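The Return of the Open Kitchen Shelf

In the older apartments of Solheim, the wall cabinet was for decades a fixed part of the kitchen. It came with the lease, it was painted whenever the tenant changed, and it was seldom replaced. The housing association that manages the district's 278 rental units has now begun to offer residents another choice. When a kitchen comes due for renewal, the tenant may ask for open shelving in place of cabinets with doors.

The program was approved last July after a trial in 19 apartments on Skasgate. Monique Guillot, who heads the association's renewal office, describes it as a modest change with a long history behind it.

"The first kitchens in these buildings had shelves and hooks," she says. "Doors arrived with the renovations of the sixties. Many residents assume they were always there."

A Question of Habit

Historians of the home have long noted that storage follows the way people shop. A household that bought bread and milk each morning needed little room for them. The weekly shopping trip changed that, and the deep cabinet became the place where packages were kept, and at times forgotten.

Ysaline Jacquet, an architect who advised on the Skasgate trial, found that most tenants used the lower two shelves of their cabinets every day and the top shelf almost never. Several could not say what was kept there. Her report recommended shallower storage, placed within easy reach, and a separate pantry closet for dry goods wherever the floor plan allowed.

The report also dealt with cost. Doors and their fittings account for a large share of repair calls to the association, and a kitchen without them is cheaper to maintain. Savings from the trial were put toward better lighting over the work areas — a request that tenants had made for years.
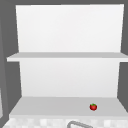
What Residents Say

Opinion in the district is divided. Maxence Chauvin, a retired bookbinder, was among the first to accept the offer. He keeps eight plates, a row of cups and his cooking pots, and he regards anything beyond that as clutter. His neighbor across the landing, Shaohua Wan, asked for her cabinets to be put back after one winter. She cooks for a family of five and found that dust and cooking grease settled on whatever was not used daily.

The association allows such reversals once, at no charge. Guillot says the rule was adopted on the advice of tenants and will remain in place.

Grease is the most common complaint. The renewal office now advises residents who fry often to keep doors nearest the stove and to limit open shelves to the sink side of the room. A stronger exhaust fan may be requested as well, although the older buildings on Elton cannot yet support one.

The Next Stage

Work on the Elton buildings is expected to begin once their ventilation shafts have been inspected. Hugo Arnaud, the engineer in charge, estimates that the survey will cover some 3000 feet of ductwork, much of it absent from the original drawings. Tenants will receive written notice before any inspection and may choose their kitchen layout at the same meeting.

Applications for the current round are open to all leaseholders in Solheim and may be handed in at the renewal office on Skasgate.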